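Bruvby Customer Help
Ticket 4000: Kitchen table surface, sticky patches and a grey bloom
Status: Solved
Product group: Tables and worktops
Opened: 2 Feb 2019

Customer wrote:

Hello there, and thank you in advance to whoever picks this up, I expect you get a great many of these. We bought the Ellitz table from you in the pale beige finish and I have been very fond of it (it goes with everything and the whole family does its homework, its letters and its vegetables on it). For the past few weeks, though, it has gone tacky. It isn't wet and it isn't dirty, or at least not so you'd notice, but if I rest my forearm on it to read the paper there is a little tug when I lift it off again, and a sheet of paper left overnight has to be peeled up in the morning. There is also a dull greyish bloom near the end where I do most of the chopping and drying up. It shows in the morning light and vanishes by lunch.

Things I have tried so far, in the order I tried them:

Washing-up liquid and a sponge. Lovely for an hour, then tacky again.
The Fumance spray polish we use on the sideboard. Shiny, smelt of lemons, and a good deal worse by teatime.
More washing-up liquid, rather a lot of it this time.
Half a lemon, on my sister's advice. No change that I could find.

I'm worried I have ruined it. We have a houseful coming for lunch at the end of February and I should hate to have to put a cloth over it.

Help desk replied:

Thank you for such a full account, it makes our job a great deal easier, and please don't worry! The top has a sealed matt surface and it takes rather more than washing-up liquid to ruin one. From your list I think we are dealing with layers. Washing-up liquid that isn't rinsed off leaves a film, and a spray polish made for waxed furniture sits on top of a sealed surface with nowhere to go. Each round puts a little more down, and then the crumbs and the kitchen grease join in.

Could you tell me three things before I send you off with a bucket?

Does the tackiness come off on a clean white cloth wrung out in plain warm water? Look for a yellow or grey mark.
Is the bloom smooth to a fingernail, or can you feel an edge to it?
What usually lives on the table between meals? Trays, mats, a fruit bowl, anything with feet or a rubber base.

Customer wrote:

Right, I have been on my hands and knees (well, elbows) and can report. The cloth came up distinctly yellow, which was mortifying. The bloom is perfectly smooth. As for what lives there, I'm afraid the answer is nearly everything. There is the toaster, a Baysal bread bin, the fruit, a plastic basket for whatever is waiting to be washed or peeled, and usually a pile of post. I wipe round them. I don't always wipe under them, if I'm truthful.

Help desk replied:

A yellow cloth is good news, as it means the stuff is sitting on top and wants to come off. A smooth bloom is good news as well. You will want an hour or so, ideally in daylight, and it does go better if everything comes off the table first, bread bin included.

1. Brush off the crumbs with a dry cloth. They drag about and make smears if they get into the water.
2. Fill one bowl with warm water and a teaspoon of washing-up liquid, no more, and a second bowl with plain warm water.
3. Work on a patch no bigger than a tea tray. Wash it with the first cloth, well wrung out, in small circles.
4. Go over the same patch with the plain water cloth, twice, and change the water when it looks cloudy.
5. Dry it straight away with an old cotton tea towel.
6. Move along and overlap a little with the patch you have just finished.
7. Leave the whole top bare until the evening and try the forearm test again.

If a patch is still tacky, repeat steps 3 to 5 on that patch only. Please leave out the polish, the lemon, vinegar and anything with a scratchy side.

Customer wrote:

It took me 6 changes of rinsing water, would you believe, and the first two were the colour of weak tea. By the end of the afternoon I could slide a sheet of paper from one side to the other with one finger! The chopping end needed a second go the next morning and the bloom has gone from there too. I have put a few things back, only the ones I really use, and I'm trying to be firm about the rest.
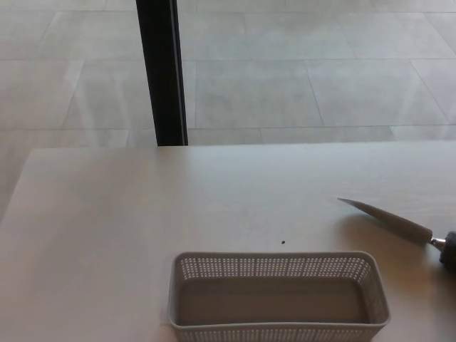 Photo: supplied by customer, ticket 4000. Shown with permission.

I can see a dark speck beyond the basket already, perhaps a crumb, so the brushing is clearly going to be a daily matter. The basket has square holes in its sides but a solid bottom, and I had never thought to turn it over and wash underneath. I have now, and I shan't say what I found. Two last questions and then I'll leave you in peace. Is it all right to lay a knife straight down on the top, or should it always have a board? And how often ought I to do the full wash?

Help desk replied:

How very nice to hear, and thank you for the picture, that is a lovely clear stretch of table. Laying a knife down flat does no harm at all. It is the cutting that marks the surface, so do keep to a board for that, and lift the board when you move it so that any grit underneath doesn't scratch.

For every day, a cloth wrung out in plain water and then a dry one is plenty. The full wash with two bowls is only needed when the forearm starts to stick again, and for most households that is around 6 weeks. Do give the underside of the basket and the bread bin a wipe when you do it. As for the Fumance, keep it for the sideboard, where I'm sure it does very well.

I'll mark this one as solved, but it stays open to replies for a while, so do write again on the same ticket if the bloom comes back before your lunch.

Customer wrote:

Thank you so much, you have been patience itself. The tablecloth has gone back in the drawer.

Ticket closed by help desk.
Filed under: sticky surface, polish build-up, Ellitz, cleaning
Related article: Rings and cup marks on sealed tops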